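**Motaung group - what we've been up to, February**

Short notice first: the Welon write-up is nearly there, thanks to everyone who sent comments on the draft. Longer than usual this time as the last newsletter went out without us (my fault, missed the deadline by a morning).

### Do we need more demos, or better ones?

That was the question we left hanging at the Stovlow meeting. The argument in the group had been going on since autumn. One side wanted to double the collection and stop fussing. The other side, mostly Lizeth Villanueva and whoever she'd had lunch with, thought a good share of what we already had was doing the policy no favours and that we should throw some of it out before adding anything.

So we tested it. Task is the same one as before: pick up one piece of crumpled clothing, lift it clear, put it down in a target area. No folding. Folding comes later, if at all. All demos collected by hand with the hand-held grippers, in real homes, then used to train a policy that runs on the arm in the Kevomgate lab. Same two finger pads on the arm as on the hand-held tool, same wide-angle lens, so what the policy sees at run time should look much like what it saw in training. Should.

We started with 237 demos. Each one got looked at by two of us and marked on three things:

- did the fingers settle before closing, or did the person grab on the move
- did the cloth stay in view right up to the grasp
- was there one clear attempt, or a few pokes and then a grab

Anything failing two or more of those went in the "out" pile. Marks were given without knowing who'd collected the demo, though let's be fair, after a while you recognise people's bedrooms.

Then three training runs. Everything in. Only the keepers. And a random cut the same size as the keepers, which is the one that matters, as without it you can't tell if smaller-and-cleaner did anything or if the policy was simply getting less to chew on. Same settings throughout, same number of training steps, nobody allowed to fiddle. We then ran all three on the same set of garments, with starting heaps matched by overlaying a photo of the heap on the live view and nudging the cloth until it looked near enough. Tedious. Very tedious. If anyone has a better way of getting a jumper to lie the same way twice please write.

### Result, in brief

Keepers beat everything-in. Everything-in beat the random cut. Not by a mile in either case, but the order was the same on every garment bar one (a slippery lining fabric that all three made a mess of).

The bit that surprised us is where the gain came from. We'd expected better grasps. Grasps were much the same. What changed was the approach. The everything-in policy dithers. It gets near the cloth, backs off, comes in again, sometimes does that up to 8 times before closing on anything. The keepers policy goes in, settles, closes. When it misses, it misses with confidence, then goes back up and has another go from a sensible height. Most of the extra successes were runs where the other policy had just run out of time hovering.

Which makes sense if you think about what was in the out pile. Mostly people poking. When I collect at home in the evening I poke too, you want to feel where the thick bit is before you commit, and the tool lets you feel it through the handle. The camera doesn't get any of that. So the policy sees a hand going in and out for no reason and learns that going in and out is what one does near laundry.

Lizeth's reading is a bit stronger than mine. She thinks the poking demos are harmful and should never be collected. I think they'd be fine, even useful, with some sort of touch signal alongside, and that we should keep them on disk for that. We've agreed to keep them on disk. We have not agreed on the rest.

### Things that didn't work

Wrote a script to do the sorting automatically from finger opening and tool speed. It agreed with us on the obvious ones and was hopeless on the rest. It kept binning slow, careful demos because the fingers opened a little twice. Shelved for now, code is in the shared folder under "sorting_old" if you're feeling brave.

Also tried weighting instead of throwing out - keep everything, but count the doubtful ones for less. Came out between the two, took longer to tune, and one of the weights had to be picked by eye. Might be worth another go by someone with more patience than me.

And we lost a week to a calibration mix-up on the lab arm. Finger opening was being read in the wrong units for one of the runs. Fixed, rerun, numbers in the draft are the rerun ones. If you have the older table from the Stovlow slides please bin it.

### Dark cloth

The keepers policy is still worst on dark garments, and this is where I'd like the next round of effort to go. A heap of pale cotton gives you edges and folds all over the place. Black wool gives you a blob. The everything-in policy had the same trouble so it's nothing to do with the sorting, it's just that with the dithering gone you can see it more plainly. Typical failure: fingers come down on the flat, spread-out part of the heap, where there's nothing standing up to get hold of, and close on air or on a pinch too thin to lift.

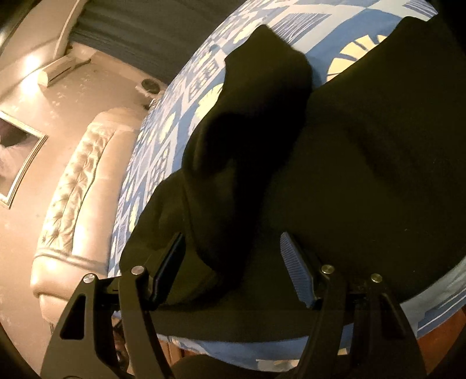
Choosing where to put the fingers is the whole game with dark cloth, and it's the part our marking sheet says nothing about. You can have a demo that passes on all three points and still teaches a poor spot. What we want is more demos where the person goes for a part that stands proud of the rest and where there's a shadow to steer by. With the near-black heap on the patchwork bedspread, for one, there's a rounded lump on the left and then a wide mass spreading off to the right, with a deep crease between the two, and that crease is about the strongest line anywhere in the cloth. The left pad is pressed against the lower left side. Everything round it is blue and white squares and stripes, which are far easier for a network to latch on to than the garment is, and I do wonder how much of what we call "finding the cloth" is really "finding where the pattern stops". Easy enough to check: same garment, plain dark sheet, see what falls over. Lizeth is setting that up.

We're adding a fourth line to the marking sheet for this. Current wording is "fingers placed either side of a raised part". Not happy with it. Suggestions welcome, short ones.

### If you're collecting for us

A few changes to how we'd like it done. None of it is hard.

- Stop just above the cloth, count one, then close. A proper pause, not a slow-down.
- One attempt per recording. If you miss, stop the recording and start again. Don't rescue it.
- Keep misses, in the "miss" folder. We'll want them.
- Mix up the surfaces. Beds are great but we have a lot of beds. Sofas, backs of chairs, floor, ironing board.
- More dark things please. Black, navy, bottle green. Thick and thin.
- Leave the room as it is. We've had people tidying first and it really isn't needed, a bit of clutter is good for us.
- Lights however you normally have them. Evening is fine.

New upload link is going round by email. The old one still works but the files land somewhere silly and I have to move them by hand.

### Caveats, before somebody writes in

One arm, one lab, one task. The marking was done by people who rather wanted it to come out the way it did (well, one of us did). We only did one random cut, and really should do several, as a lucky or unlucky draw could shift things a fair bit. That's running now on the Motaung machines and will go in the final version whatever it says. Also the "keepers" aren't an even spread of homes. Some people are just steadier than others, so by cutting the shaky demos we also cut a few homes down to almost nothing, and we haven't teased apart how much of that matters. Would expect it to hurt on new backgrounds, and it didn't seem to, but our lab has all of one background so don't read much into that.

I'd also be careful taking this over to other tasks. With cloth there are loads of okay places to grab and a clean, firm approach gets you a long way. Something like plugging in a cable, where people poke because they have to, might well come out the other way round.

### Next up

Repeat of the random cuts, as above. The plain sheet test. Then a small run with 7 new garments, all dark, all collected under the new rules, to see if the fourth line on the sheet buys us anything. After that Lizeth wants to try it with two arms and I want a holdiay.

The Welon draft goes out for a last read at the end of the month. If you want your name on the list of readers, or you spotted somthing off in the last version and haven't said, now's the time. Replies to the group address, not to me personally, I'm behind on everything.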